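# 共同工作室 ロボットアーム製作会 議事録

2021年10月12日 場所:Trallness 工作室、奥の机
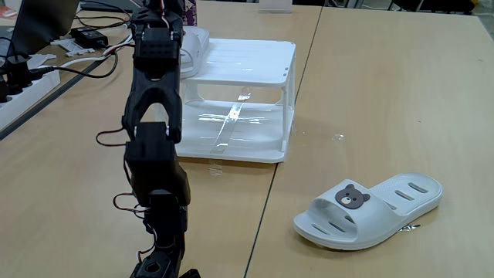

製作中のアームと、課題用の白い棚およびスリッパ

## 1. 前回からの確認

- 6月に決めた目的は変えません。家の玄関で、スリッパを床から棚にもどす小さいアームを作ることです。
- 前回の宿題のうち、サーボの注文は終わりました。ケーブルの整理はまだ終わっていません。
- 前回の議事録に「Bellis の棚」と書きましたが、正しくは「Greden の棚」です。訂正します。

## 2. アームの状態について

本体は黒い材料で3Dプリントした部品と、サーボを重ねた形です。先の部分はU字のブラケットで、二本の爪がスリッパのベルトをはさむ計画です。

次の意見が出ました。

- サーボの線がアームの左側に輪になって出ているので、回転するときに引っかかる心配があります。結束バンドで止める案と、線の短いものに替える案がありました。今回は結束バンドにします。ただし、強くしめると関節が動きにくくなりますので、少し余裕を残してください。
- U字のブラケットを止めるねじは、毎回の作業の前に確認することにしました。前々回にゆるんだためです。
- 爪の内側にすべり止めのゴムをはるかどうかは、意見が分かれました。ゴムの厚さの分だけ開く幅がせまくなる、という反対がありました。次回、両方を比べます。

## 3. 課題用のスリッパと棚

スリッパは白で、底が厚く、ベルトに細長い穴があります。くまの顔の飾りがベルトの中央についています。飾りに爪が当たるとすべりやすいのではないか、という質問がありました。飾りを外す案もありましたが、本当の使い方に近いほうがよいと考えて、このままにします。

棚は白いプラスチックの二段です。上の段に細長いすき間がならんでいます。下の段はつやがあり、照明が反射します。将来カメラをつける場合、この反射が問題になるかもしれません。曇った日と夜にも試したい、という希望がありました。

机は二台を合わせて使っていますので、間に継ぎ目があります。アームと棚は左の机、スリッパは右の机に置くと決めました。机がずれると位置の値も全部ずれますので、机の足の場所に床用テープで印をつけます。

## 4. 制御プログラム

- Sultia の設定ファイルを新しい版に移しました。位置の記録は全部で1,276点あります。このうち93点は古い爪の寸法で取ったものなので、使いません。
- 動作の速さは、しばらく今の半分にします。急に止まるとアームの根元がゆれる、という報告がありました。
- 保存するフォルダの名前は、各自が自由につけていて分かりにくいです。日付と作業の内容を入れる形にそろえます。

## 5. 費用

結束バンドとゴムシートを買います。合計でほとんど800円になる見込みです。会の積立から出します。領収書は工具箱のふたの裏の封筒に入れてください。

## 6. 決まったこと

1. サーボの線を結束バンドで止める。
2. 爪のゴムは、ありとなしで16回ずつ試し、結果を表に書く。
3. 机の足の場所に印をつける。
4. 古い記録は消さないで、別のフォルダに移す。

## 7. その他

- 作業の後、電源タップのスイッチを切ることを忘れないでください。アームを支えてから切ってください。急に切ると腕が下に落ちます。
- 3Dプリンタの予約表が新しくなりました。長い印刷は、前の日までに書いてください。
- 次回の日時は、掲示板で相談して決めます。ゴムシートを持っている人は、小さい切れはしでもよいので持ってきてください。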